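5. Reflective surfaces: recording and screening procedure

This section applies to sites where a mirror, glazed door or polished panel falls within the working volume of the hand-held gripper. It assumes that the lens calibration in Section 3 and the clock alignment in Section 4 have been completed. If either has lapsed, repeat it before continuing.

The procedure was developed by Ute Stüber during the Fovstead recordings, after the first batch of trajectories showed sudden sideways jumps near mirrors. Plain walls produced no such jumps. The cause was traced to feature points that the tracker had picked up inside the glass. A reflected point moves consistently from one image to the next, so the standard outlier test accepts it and the estimated gripper position drifts towards the reflection.

5.1 Before recording

1. Walk the site with the gripper powered on and the preview open. Note every surface that returns a recognizable reflection at working distance.

2. Enter each surface in the site sheet under "Specular". Record its shape, its approximate height above the work surface and whether it can be moved. Do not cover it. Masked mirrors give clean tracks but defeat the purpose of the set.

3. Check that the marker cube is firmly seated on its handle. A loose cube can look correct in the preview and still rotate slightly under quick motion. If there is any play, retighten and repeat the cube check in 3.4.

4. Close the jaws fully and confirm that the two pads meet at the centre. Press Zero. The jaw reading should settle within 2 seconds.

5. If the head camera is in use, adjust it with the operator's glasses on. Glasses put on afterwards shift the strap.

Caution: Do not zero the jaws while holding an object. The offset is written to every file in the session and cannot be removed in Stedar afterwards.

5.2 Anchor pass

The anchor pass ties the gripper track to a known marker before any task is recorded. It must be done at the surface itself. A pass made elsewhere in the building does not carry over.

1. Start recording and hold the gripper still, jaws closed, with the reflective surface in view.

2. Bring the cube in from one side with the free hand, holding it by the handle. Keep fingers off the printed faces.

3. Hold the cube steady until the tone sounds. Turn it slowly so that a second face comes into view, then hold again. 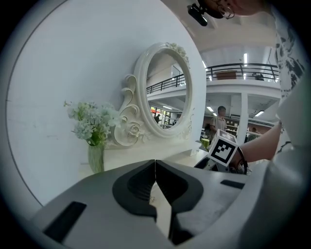 4. Withdraw the cube along the same path and wait for the second tone. If it does not sound, the track was lost during withdrawal. Stop, delete the file and begin again at step 1.

5. Continue directly into the task. Do not stop the recording between the anchor pass and the first grasp.

Note: Curved or decorated frames do not need special treatment. Carved detail gives the tracker plenty of real points close to the glass, and in our trials it helped – the worst results came from frameless panels on bare walls.

Note: People in the background may remain, provided they have signed the site consent form. The motion filter removes points on moving bodies. It does not remove points on their reflections, and those are handled in 5.3.

5.3 Screening in Stedar

1. Import the session and select Mirror Check. The program fits a plane to each surface entered in the site sheet and tests whether groups of points lie behind it.

2. Review the flagged groups. Points behind an open doorway or a railing are sometimes flagged in error. Restore these by hand.

3. Re-run the track with the remaining flagged points excluded.

4. Compare the cube position at the start of the file with its position in the closing pass. Accept the file if the difference is 6 mm or less. Set aside anything higher for manual review.

Caution: Mirror Check relies on the site sheet. A surface left off the sheet will not be tested, and the file may pass on the closing comparison alone if the drift happens to cancel out.

5.4 Reference result

The Fovstead set contains 1,290 trajectories recorded near reflective surfaces. With the standard outlier test alone, 9 per cent fell outside the acceptance limit. With the anchor pass and Mirror Check together, the figure was 2 per cent. Gunther Ruppert repeated the analysis with the anchor pass left out and found that most of the gain was lost, as the plane fit had no fixed scale to work from.

The remaining failures were mostly files in which the glass took up most of the view for the whole task. No setting in the current release corrects these. Record them again from a greater distance, or log them as "Specular – unresolved" and continue to Section 6.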